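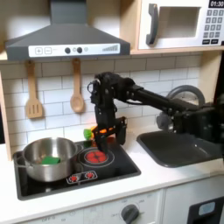 Kitchen cell, arm over the right burner, pot on the left half of the cooktop.

From: Reet Kuusk
To: kitchen-cell list
Date: March 2019
Subject: Re: wrist sag on the kitchen cell, and the reset routine

Bożena wrote:

> The arm on the kitchen cell has started coming in low over the
> cooktop. Saved poses that used to leave a finger's width above the
> right burner now leave close to nothing, and on two of them the
> fingertips scraped. I re-homed it twice and got the same result.
> Poses over the sink side look fine to me but there is more room
> there, so I may be missing it.
>
> Before I go and re-teach everything: has anybody changed the mount,
> the gripper or the zero file? Also, is there a written reset for
> this cell? I have been going by the sheet Fulgencio left and it
> doesn't mention the cable at all.
>
> Bożena Witkowska

Bożena, please don't re-teach. I did that last year on the old cell at Sterkitville and it cost me most of a week, and then the real fault got worse and I had to do it again.

I went through the arm yesterday evening and this morning. There were two separate things.

1. Wrist bracket. The two screws on the outer side of the bend joint had backed out. One of them I could turn with my fingers. The joint itself reads correctly, so homing won't show anything. The encoder is happy and the gripper is still hanging low, because the bracket is rocking on its seat after the encoder. With the arm stretched out level over the counter, 2 degrees of play at the bracket is plenty to put the fingertips on the burner. When the arm is folded in you hardly notice, so your sink poses may well have been fine.

I took all the screws on that bracket out one at a time, cleaned the threads, put a small drop of medium threadlocker on each and ran them back in. Don't take two out together or the bracket shifts and you lose the alignment mark. Let it sit overnight before running at speed. I used the short driver from the Kütt kit, as the long one fouls on the link.

2. Gripper cable. The loop at the wrist had been pulled too tight when somebody last changed the fingers. At the far end of the reach it was tugging on the connector, and I think this is where the gripper dropouts in the log come from. I let out some slack and re-tied it. The loop should stand off the wrist a little with the arm fully extended. It should also stay on the upper side. If it hangs under the wrist it will catch on the pot handle sooner or later.

Zero file is unchanged. Nobody has touched the base mount, and I checked the clamp bolts anyway.

About Fulgencio's sheet: it was written before the arm went on its present mount, so please stop using it. What I do now is below. Ieva has read it and added the part about the fingers.

Power off, cable and bracket:
Support the forearm by hand before you cut power, there is no brake on the shoulder. Try every wrist screw with the driver, no force, you're only feeling for movement. Look at the cable where it goes into the gripper. Wiggle the fingers side to side. The right finger has always had a bit more play than the left and that is within what Lavelo allows, but if it has clearly increased, change the pivot pin.

Power on, no objects:
Home the arm. Run the slow check program (the one called hob_touch). It visits 8 points over the counter and stops above each one. At each stop slide the feeler block under the fingertips. It should go in without lifting the finger and without daylight over it. Write the result in the log, including when it's fine.

Props:
Pot on the left half of the cooktop, handle to the left, sponge in it if the task calls for one. Keep the white control panel at the front clear. Whatever you are picking goes on or over the right burner. Utensils stay on their hooks, spatula on the far left and spoon next to it. I know they seem out of the way, but the wide sweep program comes nearer to them than you would expect, and if they are swapped the clearance check in the software is wrong.

One pick, by hand:
Use the teach pendant, close on a soft prop at quarter speed, lift, hold, lower, open. Watch the wrist while it's holding. If the bracket is loose again this is when it shows.

The whole thing takes me 22 minutes including the log. Bożena, if it takes you longer the first few times that's fine, please don't skip the feeler block to save time.

On intervals: the Skolance maintenance page says to check the wrist fasteners every 600 hours. For this cell I think that is too long. The counter is low in relation to the base and we spend most of the day at nearly full reach, with a lot of short stops. I'd like to do the wrist check at every reset for the rest of the month and see whether the threadlocker holds. If nothing moves, we can stretch it out.

Still open:

The burner surface has to be looked at where the fingertips scraped. It's red on gloss black and I couldn't make up my mind under the room lights. If there is a mark it may matter to the vision people, so Zane, could you compare against your older recordings?

I also want a hard stop in software above the cooktop, so that a low pose faults out before it touches anything. Ieva says the limit can be set per zone. I haven't tried it. If somebody has done this on another cell, please send me the settings.

Spare bracket screws are in the left drawer of the bench, in the bag with my initials. The tube of threadlocker is nearly finished. I have asked for another one.

Reet Kuusk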